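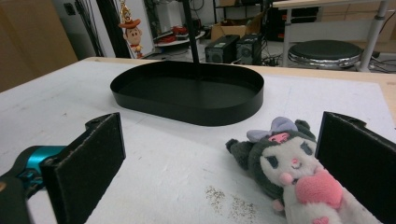

Put the tablecloth back. I mean it.

Had lunch in Flornenside last week, the place on the corner that used to be Zacharopoulos and is now something with one lowercase word for a name. Bare tables. Everything bare. Bare bulbs, bare floor, menu on a square of cardboard. And the noise! Every fork, every chair leg, every phone put down face up. I had a headache before the bread came and the bread was extra.

I know the argument. Cloths are stuffy. Cloths are for anniversaries and people's grandparents. Cloths cost money, and that part is true, laundry is not cheap and a small kitchen runs on nothing. A guy I used to wait tables for in Titden sent out 60 a week and complained about the bill every single May when the linen company put the price up. Fine. But he kept sending them. Then he'd charge you a fair price for soup.

What do we get for the savings? Not cheaper soup. I paid 31 dollars for lunch, no wine, and ate it with my sleeve stuck to the varnish. Somebody had wiped the table with that gray rag, the one that lives in the bucket. You know the one. A cloth gets changed or it doesn't and you can tell from the door. A wiped table, who knows.

And yes they stain. Good. A stain is just dinner. My mother had one white cloth for company and by the end it was a map of every holiday we ever had, gravy here, candle wax there, a pale pink patch that was either beets or my cousin's nosebleed. She ironed it anyway. Nobody felt underdressed at that table. Kids crawled under it and stayed there til dessert.

Same thing at home now btw. Plander will sell you a table for 800 dollars and then a spray to protect the table and then felt dots to protect it some more, and after all that you eat standing at the counter becuase you're scared of the table. Throw a sheet over it! An old bedsheet is fine, creases and all. Costs nothing, sounds better, your elbows will thank you.

I'm not asking for napkins folded into swans. Paper napkins, whatever. Plastic chairs — go ahead. Just something soft between me and the wood so I can hear the person I came with.

The soup was good, by the way. I'd go back if they were quieter.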